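October, voice-lock diary, bench notes

Picked up the Vuluson sample again after lunch. For anyone who missed the last entry: it is the kids' diary with the spoken password, second round of samples, and the claim on the box copy is that it opens for the owner and stays shut for everybody else. I did not believe that in round one and I have no strong reason to believe it now, but the supplier says the matching was redone from scratch, so it gets a fair run.

Enrolled my own voice with the phrase "purple kettle." Three prompts, as per the leaflet. The leaflet still says to speak "in normal tone near of the hole." Someone should fix that before it goes anywhere near a parent.

Opened first time for me. Opened first time for Seo-ah as well, saying the same phrase, which is the exact thing it is sold as not doing. She then tried "purple cattle" and it opened. I tried "turtle battle" in a flat voice and it stayed shut, so there is some kind of listening going on, but my guess is that it checks rhythm and loudness and very little else. Supplier's note calls this "voice signature." I would call it a clap switch with manners.

Tried enrolling from farther off, across the bench. Failed to enroll 5 times in a row, then took it on the next go with Seo-ah talking over me. Whose voice is in there now? No idea. It opened for both of us afterward.

Si-eun Jang thinks I am being hard on it and that a seven-year-old wants the ritual more than the security. Fair point, and I half agree. A little brother who can't guess the phrase is locked out, and that may be all the product needs to do. My objection is to the box copy. "Opens only for you" is a promise, and a kid whose sister gets in on day one is going to feel cheated. 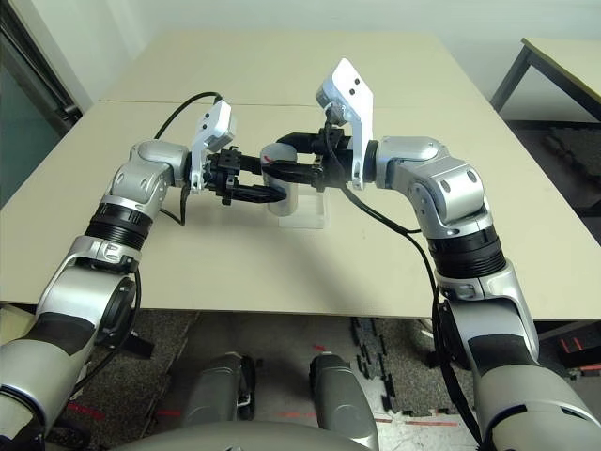

Latch next. Gowda quoted a new spring, stiffer than the old one, and the lid does pop properly now where it used to sort of sigh. But the catch is the same soft plastic and I can open the thing with a library card without hurting it. Same with a thumbnail if you press the spine. Wrote this down last time too. Gowda's answer then was that children do not have library cards. They do.

Cycle count: left it cycling the lid and it got to 2817 before the catch stopped holding. The counter can double-count when the lid bounces, so I would not quote that figure to anyone outside. Seo-ah Ahn wants it in the summary anyway. I want it in with a warning next to it.

Batteries: the set that came with it went flat quickly, and a fresh set behaved better. I don't trust either result yet. When power drops, the lock fails shut and there is no way in short of the library card, so a kid could lose her diary until somebody finds a screwdriver. Asked for a hidden release. Drultar, who make the sound module, say it would need a new board. I doubt it. It's a lid.

Pen is nice. Paper is thin and marker goes straight through. Secret drawer sticks in the bottom corner and rattles when empty — fine by me, but it won't be very secret.

To do:
Get 6 more samples, from a different carton this time.
Borrow some actual children from the Kokside playgroup, siblings if possible.
Ask what changed between firmware 551 and the one before it, in writing.
Rewrite the box line. Suggest "opens with your secret phrase" and leave it there.
Charge the recorder. I want to play my own voice back at it and see what it does.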